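4.2 Basket clearing

The second chore in the Havura set is the clearing of small items from a household basket. It was chosen because it looks easy. A person empties a basket of this kind without looking closely at it, and most visitors to the laboratory expect a machine to do the same. The task requires the system to find an item, bring one hand down inside the walls, close on the item, and lift it out without moving the basket from its place on the table.

Trials were run on two-arm stations in the shared hall at Golis, which remained in normal use throughout. Staff were free to walk and work behind the tables, and the lighting was left as it is on any working day in November. We consider this closer to a home or a packing room than a screened booth would be. The control software was the Urnent planner described in Section 3, with no changes made between tasks.

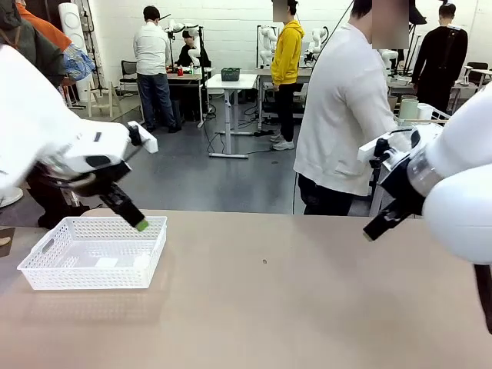 Figure 3. Basket-clearing task. The left gripper is above a white perforated basket holding a small white rectangular object; the right gripper points down toward the tabletop.

Items were divided into those that contrast with the basket and those that do not. The item in Figure 3 belongs to the second group, being nearly the same color as the basket floor. Each group was given 25 attempts. The system cleared the contrasting items in 18 of these attempts and the matching items in 14. An attempt was counted as failed if the basket was lifted, if the item was dropped outside the receiving area, or if an operator had to step in.

Failures in the first group were mostly matters of grip. The fingers closed on a corner and the item turned and slipped. In the second group the planner often settled on the wrong point before the arm began to move, and the hand came down beside the item. The perforated walls made this worse, as the depth readings near them were uneven. A slower approach with a second look from above the rim recovered several attempts but lengthened the cycle to more than 2 minutes, a pace that the Lo Presti workshop, our partner for the shop-floor trials, judged too slow for sorting small parts.

These results do not support unattended use. The arms can reach into a basket and remove an item, and they do so safely in a busy room, but the rate of success still depends heavily on what the item looks like against its background. Section 4.3 takes up the same question for folded cloth.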